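**Open day at Jiltard: the bathroom robot, on a screen**

Garkine had 66 of us signed up for its November open day at the Jiltard building, and the flyer promised "a robot that tidies the bathroom." What we got was 20 minutes of simulation on a wall display. The software is called Cluveck, and the arm in it is a Franka Emika model bolted down next to a toilet. I have no quarrel with simulation, but the flyer could have said so.

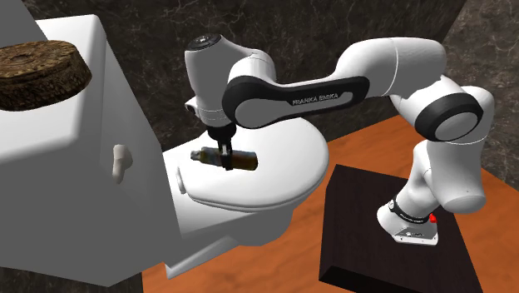
*Cluveck's simulated arm holding a bottle over the closed lid.*

Our host told us the system had been through 187 practice layouts, with cabinets, toilets and small items moved around each time. I asked how many runs ended with the item where it belonged. The answer was "most," and I couldn't get a number out of anyone. I also asked about wet floors, and that is "on the list."

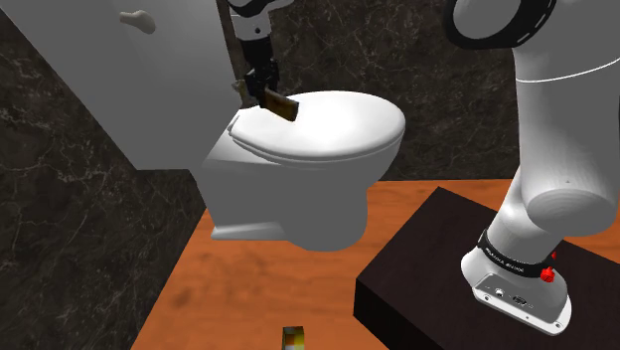

*A small wooden block, held just above the lid.*

Degefa, the firm paying for part of this, wants a trial in real bathrooms within 2 years. Maybe. A drawn toilet never has a towel slung over it, and a drawn bottle doesn't leak. I'd go back for a session with a real arm and real tiles. The coffee was decent, and parking is behind the building.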